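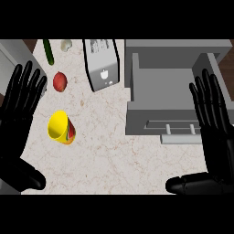 2026-04-30

The new litter tray came this morning. It's the large Mulleo one with the high back, and it replaces a tray we'd had since November that had cracked along one side. I paid for the lid as well but haven't fitted it. The cat won't use anything with a lid on, and I only bought it because the set was cheaper.

It holds more litter than the old one — 12 litres fills it to the line. I've stayed with the Gestirine wood pellets. They smell of sawdust for a day and then of nothing much. A 20 kg sack lasts us well.

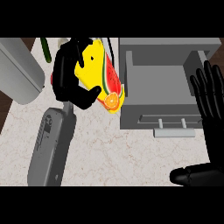
Yellow pouch with fruit on the front, over the marble worktop.

The scoop that comes with it is poor. The slots are too narrow for pellets, so I'm still using the old metal one. The tray itself has washed well so far and the rim clips on firmly, though you need two hands for the back corners.

Next job is the water fountain. The Koyama filters have gone up again and I might go back to a plain bowl.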